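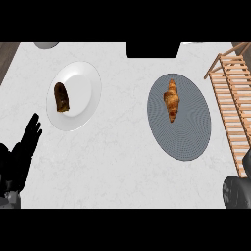 *Fig. 1. Two-arm countertop task in simulation, pastry on plate and croissant on placemat.*

**Working Group on Simulated Manipulation Practice – Minutes**

Date: July 31, 2021
Held by: remote call
Represented: Nulo, Broteo, Tiongson, Kotix
Quorum: met

**1. Minutes of the previous meeting**

Approved with one correction. Item 4 should read "joint limits", not "joint targets".

**2. Draft practice note, section 3: scene definition**

The group reviewed the revised text with Fig. 1 as the working case. Broteo asked whether the support under each food item (the plate and the placemat) should be recorded as part of the item or as a separate object. Kotix records them separately and reported no difficulty. Agreed that supports are separate objects with their own mass and friction entries.

Tiongson noted that fixtures near the work area, such as the wooden rack on the right, are often left out of the collision list when the task does not use them. The draft now requires any fixture within reach of either arm to be listed. Nulo asked for a definition of "within reach". Wording to be taken from section 2, with the fully extended arm as the limit.

**3. Section 4: start pose and clearance**

The draft requires that no part of a hand or gripper touch an object or its support at the start of an episode. Broteo considers a visual check sufficient. Nulo disagreed and pointed to the left hand in Fig. 1, where the fingertips stop just short of the plate rim. A gap of that kind should be confirmed from the contact log and the result stored with the episode.

Agreed:

- Start clearance is 5 mm minimum, measured from the collision geometry.
- Episodes that begin in contact are rejected automatically and kept in a separate folder.
- The limit applies to each arm independently.

Tiongson asked that its reservation be noted: a fixed limit may be too strict for tasks that start with an object already in hand. Such tasks will be covered in an annex.

**4. Section 5: mixed end effectors**

Current text assumes the same end effector on both arms. It does not cover a jointed hand on one side and a gripper on the other. Kotix will supply a table with one row per arm – type, closing force limit, release condition. Force limits for soft food items remain open. Nulo has test values but considers them unsuitable for publication until they have been repeated on hardware.

**5. Section 7: number of episodes**

The draft calls for 2000 episodes per task before a success rate is reported. Broteo proposed 200 for internal use. Agreed to keep 2000 for published results and to allow 200 if the report carries the word "preliminary" in the table heading. Random seeds must be listed in both cases.

Rejected episodes are not counted toward either total. The number rejected must be stated.

**6. Comments received**

The comment period closed with 56 comments. Roughly half are editorial and were accepted as a block. Technical comments on sections 1 to 3 were resolved in the call. Those on sections 6 and 8 were deferred.

**7. Actions**

| Action | Owner | Due |
|---|---|---|
| Revise fixture wording, section 3 | Tiongson | Next call |
| Add contact log format to section 4 | Nulo | Next call |
| End effector table, section 5 | Kotix | Next call |
| Draft annex on in-hand starts | Tiongson | October |
| Circulate revised section 7 | Broteo | Next call |

**8. Next meeting**

Remote call, date to be set by email. Deferred comments on sections 6 and 8 will be taken first.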